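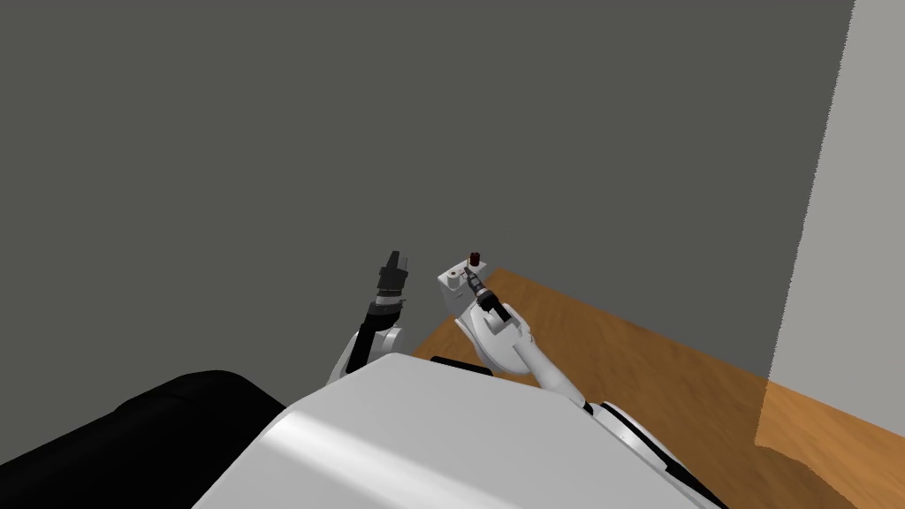 Sim, both arms, block with red cap

Re: [peltex-data] demo count for block task

Ostapchuk wrote:
> Are 14 demos enough, or do we wait for 21?

Wait for 21. 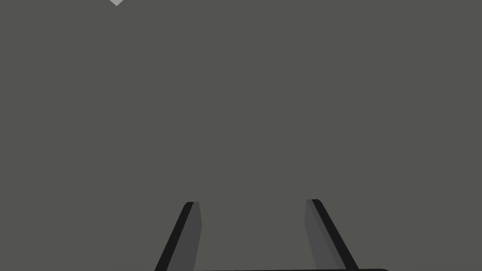
Three of the current set have no wrist stream and will be dropped at export.

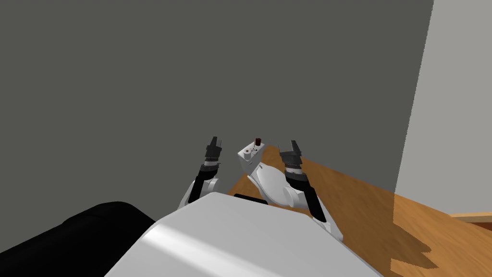

1 min read

Keep failed grasps and label them as failures. Clernerier trims idle steps on load, so leave them in.
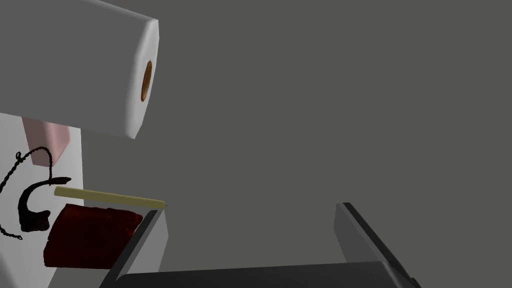
Clutter should vary between episodes. Log the layout seed each time. A dark red item beside a black cord, as in this layout, is a fair test for the mask.

Ondholm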